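Felicja Czarnecka takes over as the lead of Prendness this October, and she knows what viewers will say. "They loved the last detective. I loved her too."

The drama returns with five episodes and a new writer, Donnie Lennox.
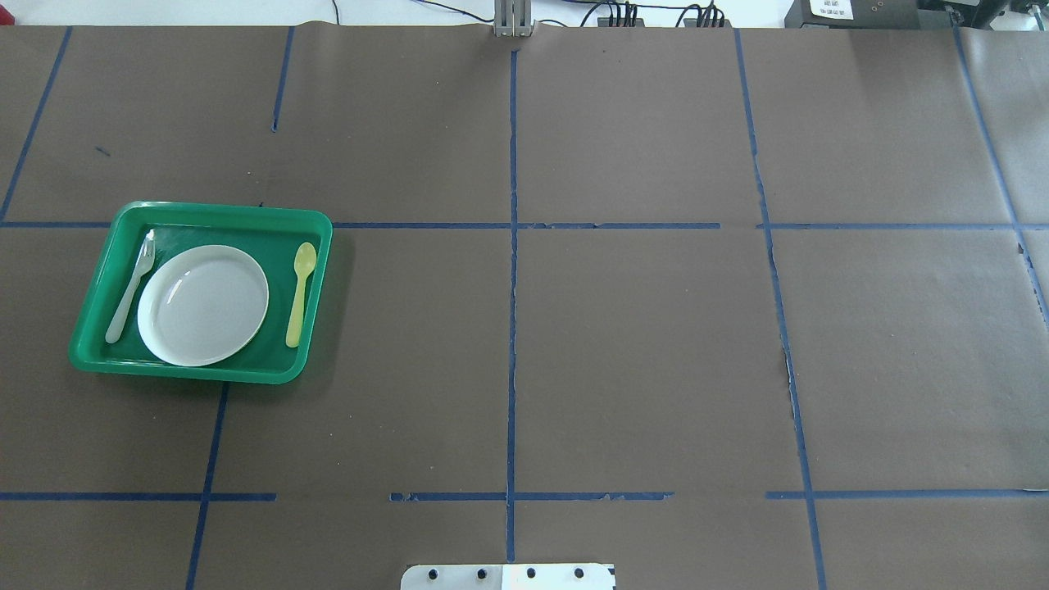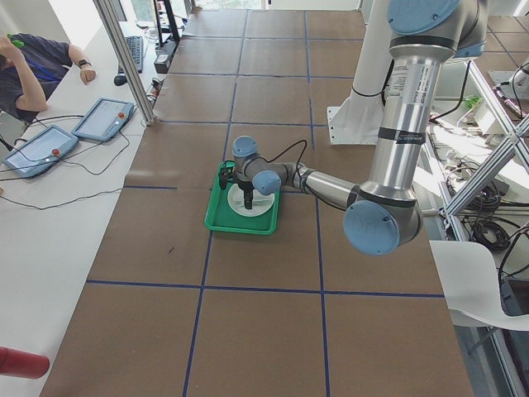
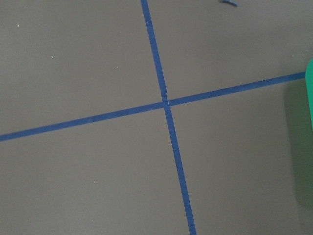 Czarnecka got the part on a Friday, after 18 months without television work. She learned her scenes by walking them at home. "I walked every mark over and over — my neighbors thought I'd lost it." Lennox rewrote her first scene twice. "Felicja plays it quieter," he says. "I had to cut a lot of shouting." She has not read the reviews of the first season and has no plans to.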